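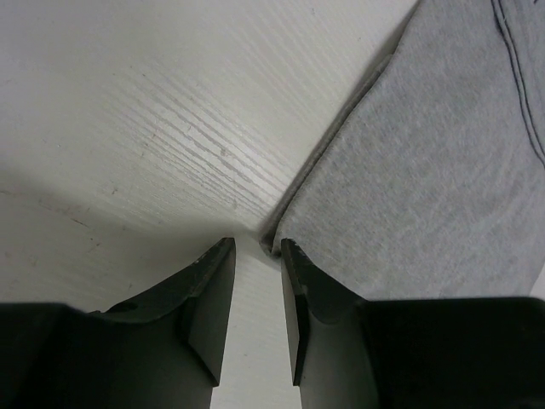 Papers > Learning from demonstration > Prestov garment study > 3. Collection of demonstrations

3.2 Recording the folding episodes

All demonstrations of the present study were recorded at the workshop in Mutardale, on one table and with one type of gripper. An operator guides the arms by hand controllers, and the two wrist cameras and the overhead camera are stored together with the joint positions at 30 frames per second. One episode begins when the arms leave the rest position and ends when the operator presses the foot pedal. We call an episode complete if the pedal was pressed with the grippers open. Incomplete episodes were kept on disk but they are not part of the training set.

Five operators took part. Two of them, Khalil Moussa and Kilian Grabner, had worked with the arms already in the earlier Buvum experiments, where only towels were folded. The other three received one afternoon of practice, and their practice episodes were deleted. We did not prescribe a fixed order of movements. In a first attempt we had done so, with a printed sheet beside the table, and the operators then looked more at the sheet than at the cloth. The resulting motions contained many stops, and the policy learned these stops very faithfully. We therefore gave only the final shape and left the way to the operator.

The operators see the same camera streams which are later given to the policy, and they are asked not to look directly at the table. This rule is tiring, and it makes the work slower. Without it, however, a person uses information which the policy will never have. The difficulty is largest shortly before a grasp. In the wrist view (Figure 3) the two black fingers and the housing behind them take up much of the lower part, and the grey fabric remains visible only beyond the fingertips. The right tip stands at the lower end of the folded edge, while the left tip is over the bare white table. Whether the fingers are low enough to take the cloth cannot be read from such a view with certainty, and the operators reported that they judged it mostly from the shadow and from the small movement of the fabric at first contact.

Figure 3. View from the wrist camera with the gripper at the folded edge of a grey garment.

Pale cloth on the white table gave us more trouble than dark or grey cloth. Its edge was often lost in the image, and the operators closed the gripper too early. We considered a darker table cover and tested one for a short time, but it slid under the fingers and had to be fixed with tape at the corners, and the tape was then grasped in place of the cloth. The white surface was kept for all recordings. It has a fine printed grain, which we first feared would confuse the detection of edges. We found no sign of this in the later evaluation (Section 5.1).

In total 736 complete episodes were recorded. After the recording, Johanna Hauser and Meinrad Prantl looked through all of them and gave to each grasp one of three marks: single layer, double layer, or missed. When the two marks were different, the episode was discussed and a common mark was found. An episode with a missed grasp was not removed if the operator corrected it afterwards. There were 245 episodes of this kind, and we regard them as useful, for they show the arm how to come back from a bad position. A comparison with and without these episodes is given in Section 5.3.

Two limits of the procedure should be named. Firstly, the garments were put down on the table by the operators themselves, who perhaps without intention chose positions which are comfortable to begin with. In the last part of the recording Murali Namboodiri dropped the garments from above the table before each episode, and the starting positions became visibly more varied. Secondly, the fingertips were not exchanged during the study, so that we cannot say how strongly the policy depends on their shape and surface. The Berchtold fingers, which are wider and have a rubber layer, were delivered only after the recording was closed.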